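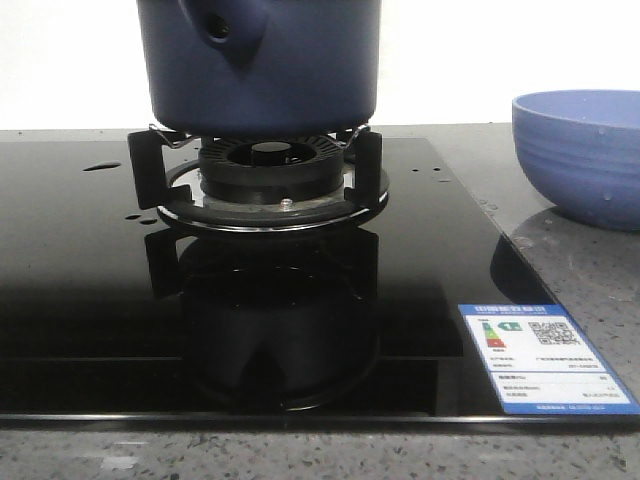 The last record Deltau made together lasts a little under 50 minutes, and for the final two of them there is hardly any music on it at all. The drum machine drops out, a bass note hangs about like a guest who can't find their coat, and then you hear a door, a chair and a man laughing in another room. For years people who loved the band have argued over whether that laugh meant the end was already decided. I asked Kwame Ankrah, since it is his laugh.

"Someone had dropped a sandwich," he said.

We were sitting in the upstairs room of the house where he has lived since the band stopped, with the rain coming sideways at the window and a pot of tea going the colour of a conker. It was February, and he had the heating on so high that I took off first my coat, then my scarf, then my jumper, and still felt as though I were being proved like a loaf. He wore a cardigan throughout. He is a courteous man who asks a great many questions, and it was well past three in the afternoon before I noticed that he had found out where I went to school, what my father did and which Deltau record I liked least, and I had not yet got to the top of my own list.

For anyone who came to dance music after they had gone, Deltau were Ankrah and a man known to everyone, his mother included, as Barker. They met in the queue at a second-hand electrical shop, both wanting the same keyboard, and settled the matter by buying it between them. Ankrah kept it during the week and Barker had it at weekends, and they left tunes in its memory for each other to find. It was months before they thought of being in the room at the same time. I've always liked that story and was a bit afraid to ask if it was true, but it is, apart from the queue. "There were only the two of us. I don't know if that's a queue."

Their first single, Fiadzo, was pressed in a run of 1000, most of which sat in Barker's hallway until the spring. It is named after Ankrah's grandmother's family and is built on a handclap pattern he remembered from her kitchen, slowed until it sways. If you have been to a wedding, a student union or a seaside arcade in the years since, you will have heard it, or heard something that wishes it were it. There is a moment just before the second verse when everything stops for a beat too long, and a whole room of people will hang there with their arms half up, waiting. I was in one of those rooms at nineteen and I don't think I have ever been so happy to be kept waiting for anything.

After that came the albums, the tours and the boiler suits. Ankrah is a little weary of the boiler suits. They were bought for decorating, worn to one early show because the two of them had come straight from painting a stairwell, and then they could never be taken off. By the last tour there were 6 of them in rotation, each made to measure and lined for sweat, travelling in their own flight case. "The case had a better bunk than I did," he said.

What he wanted to talk about was the machines. Nearly everything on the first two records was made with the shared keyboard and a drum box called the Rokent, a squat, ill-tempered thing that had been built for organists who played in hotel lounges. It had a foxtrot button and a beguine button, and Barker discovered that if you leaned on both together it gave up on either and produced a sort of limp. That limp is Deltau. It's the heartbeat under Fiadzo and under most of what followed, and when the Rokent finally packed up halfway through the third record they spent the better part of a summer trying to copy it with far more expensive equipment. Ankrah says they got close. Barker always said they didn't, and I think it was the first thing they properly disagreed about.

He told me this quite flatly, looking at the tea. Then he got up and played me the two versions, one after the other, on a pair of speakers that took up most of the wall. I couldn't hear any difference, and said so, and he looked so relieved that I wished I'd said it more loudly.

The split itself, when it came, came by way of a short notice on their website early one morning. It thanked the people who had danced and the people who had carried the boxes. There was no row, or none that either man has ever owned up to. Fans went looking for one all the same. They played the closing track backwards, they studied the sleeve, and someone wrote a very long and rather beautiful essay about the laugh. Ankrah has read it. He thought it was better than the track.

"We'd got slow," he said. "He wanted to spend a year on a snare drum. I wanted to go home and see what my children looked like in daylight. You can both be right about that." He turned his cup round on its saucer a few times. They had been on the last leg of a tour, he said, in an airport hotel with a carpet like a migraine, and Barker had knocked on his door to ask if he fancied going through some ideas, and he had pretended to be asleep. He lay there with the light off listening to Barker not go away. In the morning they had breakfast and talked about the weather, and he thinks they both knew by the time the toast came.

They still speak. Barker lives up the coast and mends church organs, a job he had wanted since before the band, and he sends Ankrah recordings of the worst ones. Ankrah plays these to visitors. I was treated to almost the whole of a hymn in which one pipe had stuck open and droned through every verse, and by the end of it the pair of us were nodding along. It did have something.

As for new music, he makes a little most days, between the school run and supper, and puts it in a drawer. He has been offered large sums to put the boiler suits back on — he wouldn't tell me how large, though he did whistle — and has said no each time, politely and by return of post. He doesn't rule it out. He'd want the limp back first, and for that somebody would have to find a working Rokent. He looks now and then. One came up at a house clearance last year and he drove four hours to see it, but the foxtrot button had gone and a plant pot had been standing on the lid.

He bought it anyway. It was on the landing when I left, under a tea towel, with a length of flex coiled on top. He saw me looking and said Barker was coming down at Easter and might have a go at the insides, if the weather was too bad for a walk.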